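Winden Tableware Set: Plates

README, last revised 21 April 2026
Maintainer: Rochelle Benavides
Labels: Fabian Mösli, Abelardo Yupanqui

Summary

Winden Plates is the plate portion of the Winden Tableware Set. It covers sorting, spacing and stacking of everyday plates on a tabletop. The release holds 2,350 episodes, each stored with a start layout, an end layout and a one-line written instruction. Cups and bowls are in separate releases and use their own label sheets.

Contents

episodes/ -- one folder per episode, numbered from 1
layouts/ -- start and end layouts as plain text
labels.csv -- plate type, color, rim, material
splits.csv -- train, validation and test assignment
CHANGES -- corrections since the July release

Plates

Plates are mixed on purpose. Plastic and paper plates appear in the same layout, and rims may be plain, raised or patterned. Color names in labels.csv come from a fixed list of 35 terms. Purple and magenta-pink are separate terms and must not be merged; an early version filed both under "purple" and the stacking instructions became ambiguous.

A plate is labeled by its rim if the rim and center differ. The blue-and-white paper plate is therefore "blue pattern" even though its center is plain white. Beige plates are labeled "beige" whether they rest on the tabletop or on a board. The board gets its own row.
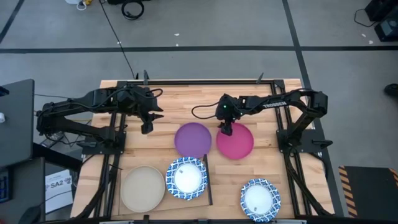 Layout rules

Two plates are "adjacent" if their rims are separated by a small gap and "touching" if there is no gap. Rows are read left to right, upper row first. Rows do not have to be straight.

Instructions name a plate by color first, then material -- "pink plastic plate", never "the second plate".

Known problems

Paper plates bend under load, and 10 episodes have end layouts that were corrected by hand. They are listed in CHANGES.

The Bekora and Huto label sheets use "dish" for "plate". Convert before combining.

Contact

Label corrections go to Darnell Ferreira. Include the episode number and the row from labels.csv.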